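双臂台子上的规矩，能不能先写下来再说

2020年4月14日

先说结论，省得大家翻到底：我们这一行缺规矩，缺的还是最土的那种。线怎么走，东西怎么摆，谁能伸手进去，什么叫“这一条算数”。大的安全标准有人写，厚厚一摞，工厂里围栏多高、急停放哪，都有说法。可桌面上的小双臂呢？两条胳膊夹在前梁上，一块板子当台面，旁边坐个人，一坐一下午。这种台子现在越来越多，规矩基本靠口口相传。

写得急，想到哪写到哪，有错别字多包涵。

起因是上个月帮 Norside 看他们的操作手册。手册七页，前六页讲开机、标定、软件版本，第七页讲“注意事项”，一共三行。第三行是“请注意安全”。请注意安全！这话写了等于没写。注意什么？手放哪？夹爪停着的时候算不算停着？新来的人看完还是得去问旁边的人，旁边的人说的又跟另一个人说的不一样。

所以下面说几条我认为该写死的。写死，意思是贴在台子边上，不照做就不开始录。

第一条，线缆。

别笑，就是线缆。我见过的停机，十次里有好几次跟算法没关系，是线。线从腕部出来，要留弧，弧留多大？留小了，腕一转就绷；留大了，扫到台面上，把物件带跑，或者钻到夹爪底下。现在的做法是“差不多就行”。差不多这三个字害人。应该每条臂走到几个极限姿态，各停一下，看线，看完签字。换过线的，重新来一遍。临时拿扎带绑的也算换过线，别装没绑。

Vlad 那个项目早期就吃过这个亏。他们攒了3,849条记录，回头一查，其中260条里线碰过物件。碰了就是碰了，轨迹里那个小位移不是夹爪干的，是线干的。你拿去训练，模型学什么？学一个看不见的力。后来这260条全扔了，扔得心疼，可是没别的办法。要是开工前有一张走线检查单，十分钟的事。

第二条，物件要登记，小件更要登记。

大家喜欢挑好看的大件写进表里，小件就一句“配件若干”。若干是几个？小件最容易丢，滚到梁下面，掉进线槽里，下一轮没人发现少了一个，任务描述还写着“拿起某某”。一屋子人对着录像找。

我的主张：每一件，哪怕指甲盖那么大，有编号，有照片，有“归位”的位置。开始前点一遍，收工点一遍。台面上只准有登记过的东西。螺丝、胶带头、碎屑，清掉。有人嫌烦，说模型将来要面对的就是乱的环境。对，要乱可以，乱也要登记着乱。有意放的干扰物写进表里，没写进表里的叫垃圾。这两样混在一起，后面谁都分不清。
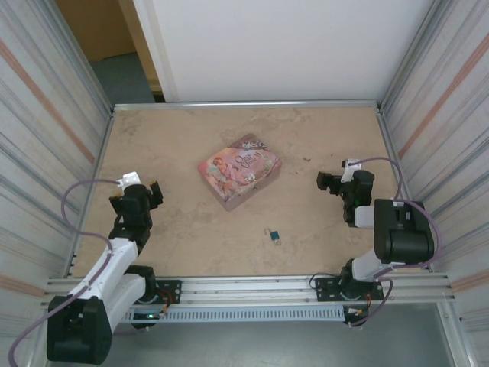 台面近中央是带扣的铁盒，前面是小挂锁。左臂在台面左侧上方，右臂收得较拢。

像铁盒加挂锁这种组合，我特别想多说两句，因为它正好把几个问题凑到一块了。盒子是薄铁皮的，盖子印花，面积不小；锁呢，小，锁梁细细一根，金属的，反光。一个任务里两种尺度。规矩如果只写“抓取力不超过上限”，上限按谁定？按盒子定，锁可能夹不住；按锁定，盒盖能给你压出个坑来。所以力的上限必须按物件写，不能按任务写，更不能按机器写。机器那个是出厂指标，跟你手上这件东西没有半点关系。

再有，带搭扣的、带锁的，任务说明要写清楚起始状态和结束状态。什么叫“打开”？盖子离缝算不算？搭扣拨开了盖子没掀，算半成功还是失败？锁要不要钥匙，钥匙在不在台上？我看过三家的标注规范，三家三个答案，还有一家自己前后两版不一样。数据合到一起用的时候，哭都来不及。

摆放角度也一样。盒子正着放和斜着放，对双臂来说是两道题，一只手够得着扣子的时候，另一只手可能没地方扶。很多人表里只记“已放置”，不记朝向。起码记一下角朝哪边，或者拿胶带在表格示意图上画一笔，也行，粗一点没关系，有总比没有强。

第三条，“停着”到底是什么意思。

这条最要命。夹爪不动，有三种情况：断电了；上着电，保持着位置；上着电，在等下一条指令。对坐在旁边的人来说，三种看上去一模一样！指示灯呢？各家灯的含义不统一，绿的在这家是“正常”，在那家是“已使能”，在第三家就是“插着电”。新人看见绿灯觉得安全，伸手去摆物件，臂一动，手背青一块。小臂力气不大，青一块就算了，可谁规定以后都用小臂？

我建议就一句话：手进台面之前，断使能，并且说出口。说出口，让操作端那个人听见、复述一遍。听着像小学生过马路，可管用。Mundadance 那边从去年七月开始这么干，起初大家都嫌丢人，现在不说反而别扭。他们还加了一条，复位物件只能由一个人做，两个人同时伸手的一律算违规，那条记录作废。作废这个办法好，比罚钱好。

第四条，围挡和背景。

很多台子四边立几块板，本意是挡光、挡杂物，顺便让背景干净点。时间一长，板子当墙用了，大家默认有板子就不会伤到外面的人。不是这么回事。挡光板就是挡光板，没测过强度的不能写进安全措施里。我在两份文件里看到过“四周设有防护围板”，一问，泡沫板。改了吧。

背景板的颜色、条纹、拼缝，也请固定下来，换了就记。别今天左边歪一点，明天右边补一块，后天模型在你这儿成功率高，换个屋子就趴窝，然后开会讨论泛化。先讨论一下板子行不行。

第五条，失败的记录不许删。

刚才说Vlad扔了260条，那是污染的，原因写明了，扔得对。我说的是另一种：没抓住的，抓住又掉了的，操作员觉得难看，顺手删了。删到最后，成功率漂亮得很。规矩应该反过来，删除要理由，保留不要理由。每一批至少交代清楚录了多少，留了多少，差额去哪了。Brimby 有一批公开说是800条，我追着问了两遍录了多少条，对方答“没统计”。没统计那这个800就没法用，你都不知道它是从多大一堆里挑出来的。

说说反对意见。听得最多的是：太早了。技术还在变，你现在写死，明年全要改。我的回答是那就改。版本号往上加一个，旧的存着。规矩会过时，这是规矩的正常下场，跟软件一样。怕过时就不写，那过时的是人脑子里那份，你连改都没处改。

还有人说，小团队，三四个人，搞这么多表格，正事别干了。这个我承认有道理。我自己带过小台子，知道填表多烦。所以我主张从一页纸开始，正反两面，正面是开工前看的，背面是收工时填的。超过一页我自己也不看。线缆、物件、使能、围挡、留存，五项，每项两三行，能勾的就勾，别让人写作文。

也有人问谁来定。等大机构来定？等得到吗？他们关心的是产线，是围栏里几百公斤的大家伙，桌面上这点事排不上号，我不怪他们。那就用的人自己先定。几家凑一凑，先把“打开”“停止”“作废”这几个词的意思对齐，哪怕只对齐这几个，下一次换数据的时候就少吵一半的架。

我手上有一份草稿，乱，有些地方自已看着都不通顺，走线那节改了四遍还是啰嗦。要的话拿去改，改完发回来一份就行。急停按钮该放左手边还是右手边，这个我还没想好，左撇子的同事跟我争了一下午，先空着。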